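实验记录　2021年12月28日
开放日演示，Preltau 台位

上午在 Dosside 厅布置，下午对外开放，签到 229 人。Preltau 台位演示桌面物品的抓取与摆放，手持夹爪做示教，机械臂回放。沿用九月那版任务表，删掉了两项耗时过长的。

开场前做零点校准，两指闭合重复 11 次，读数一致，未改参数。Kjærgaard 的控制箱风扇声偏大，温度正常，先不处理。桌面高度与 Presitz 那边的台子差 22 mm，回放轨迹的 Z 向偏移已写入配置，文件名后缀 _dos。

示教部分按固定顺序走：先接近带立杆的白色圆底座，再处理金属勺。底座的边缘有一圈凸起，边厚不大，从侧面下指容易先碰到边。立杆细，夹持点选在杆上比选在底座上稳妥，但开口中心要对准，偏了会把整件推走。勺头反光，深度图在这一块有空洞，估计位姿时只取勺柄一段的点。
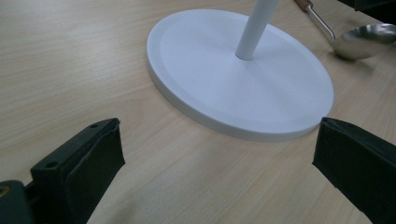 图1　夹爪视角，接近白色底座，右上为金属勺。

左指防滑垫靠指尖的上缘有起毛、轻微翘边。暂不影响夹持，但夹细杆时接触面正好在这一段，回实验室后换垫，两侧一起换，免得摩擦不一致。备用垫在 Presitz 的二号抽屉，胶要另领。

回放部分：全天日志 1,749 条，其中夹持力超限报警集中在下午后半段，均出现在夹杆动作。初步判断与接近角有关，与力阈值关系不大。阈值没动，把接近速度降了一档，之后报警明显减少。样本不够，不下结论。

参观者问得最多的是换一张桌子还能不能用。答复口径：高度和光照变化不大时可以，反光物体仍是弱项。另有人问手持端的重量，手头没有准数，下次把称重结果贴在台位上。

一处操作失误：午间重启后忘了重新加载 _dos 配置，第一次回放下指偏低，急停及时，指尖未见损伤。启动脚本里加一条检查，配置名不匹配就不放行。

待办：
换左右指垫，换后重做零点
勺类物体补采一组，改用侧光
日志按动作拆分，核对报警时刻的接近角
控制箱风扇清灰
手持端称重

原始数据已拷到组内盘，路径同上次，文件夹名 dosside_open。现场笔记本上那份等校验完再删。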